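Removing Scale and Heat Marks from Stainless Steel Cookware

Stainless steel resists rust because of a thin oxide layer on its surface. Most household stains sit on top of that layer and come off without abrasives. Identify the stain first, then pick the cleaner.

White chalky spots

These are minerals left by hard water. Mix one part white vinegar with three parts water, cover the base of the pot, and bring it to a simmer. Turn off the heat, let it stand 17 minutes, and rinse. Heavy scale may need a second round.

Rainbow tint

A blue or gold tint comes from overheating. It does not affect the food. Wipe with undiluted vinegar on a soft cloth, then wash with dish soap.

Burnt food

Cover the burnt area with water, add two tablespoons of baking soda, and boil for ten minutes. Loosen the residue with a wooden spoon. Do not use steel wool on a polished interior -- the scratches are permanent and hold residue later on.

Pitting

Small dark pits come from salt settling in cold water. They cannot be removed. Add salt only after the water boils, and stir it in.

Restoring a scratched base

Light scratches on the outside can be evened out with wet abrasive paper. Start at 300 grit only if a fingernail catches in the scratch, and finish at 800. Work in one direction, following the original grain. Leave mirror finishes alone; paper will dull them.

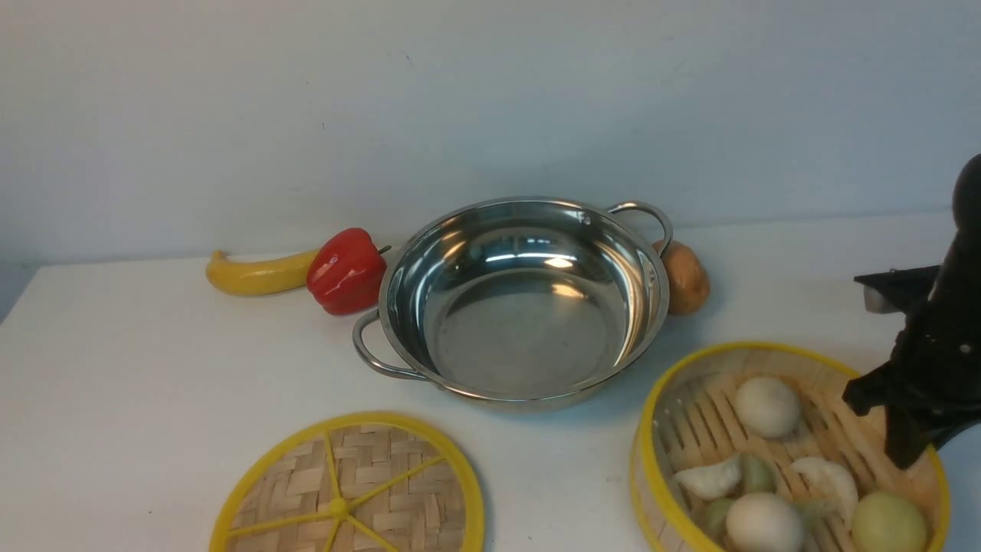
Wide, shallow pot with a polished finish and looped handles.

Drying and storage

Dry with a towel right after rinsing. Air drying leaves spots, even in soft water. Where pots are nested, put a cloth or paper towel between them.

Handles

Wire handles collect grease where they meet the pot. Clean the joint with an old toothbrush and dish soap. If a handle is riveted and moves, stop using the pot until it is repaired.

Page maintained by Wilson Condori. Last checked in May.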